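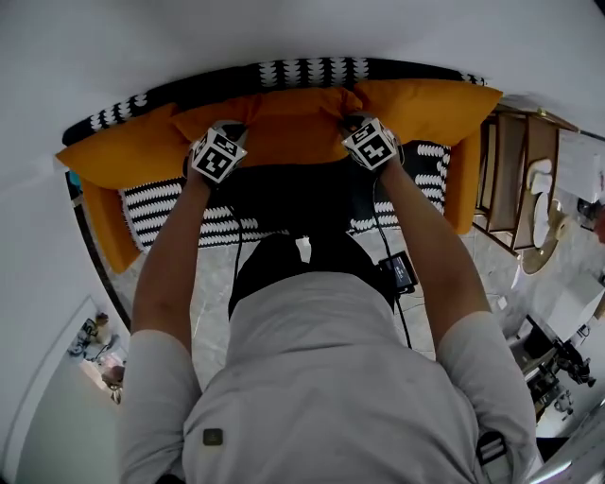 Fiducial pose tracking, second pass

The last release of our tracking stage assumed one marker face per cube was enough. It is enough for a slow reach. It falls apart once the wrist rolls past the point where a single face is seen nearly edge-on, and the pose solver starts flipping between two answers that fit the corners about equally well.

The flips are easy to find in the logs. Position barely moves, orientation jumps, and one frame later it jumps back. Our old smoothing filter averaged across the jump and produced an orientation the hand never had. Anything trained on that inherits it.

The new version of Clidinel does three things differently. It solves for the cube as one rigid body, using every corner from every detected face. When only one face is visible it keeps both candidate poses alive for up to 8 frames and picks the one that agrees with the next multi-face solve. When neither candidate fits, it writes a gap. I would take a gap over a guess.

Left and right cubes use separate marker IDs, so identity swaps should be impossible. Gráinne Tully found two anyway, both from a config file that listed the same ID under each hand. The loader now refuses to start on a duplicate.

I reran the May recordings, 1,956 clips in total. Flips that survive into the output are down to 7, all of them in soft-furnishing tasks where the hands work close together and one cube hides most of the other. High-contrast fabric also costs us time in the detector – zigzags and scallops produce plenty of square-ish candidates that get decoded and thrown away. No false IDs came out of it, only a slower first stage.

Still open: clock offset between the head camera and the gripper encoders. Tadhg Daly wants it estimated per session. I think it drifts within a session, and the plots so far don't settle it. The replay tool now takes an offset flag, in milliseconds, negative if the encoders lead.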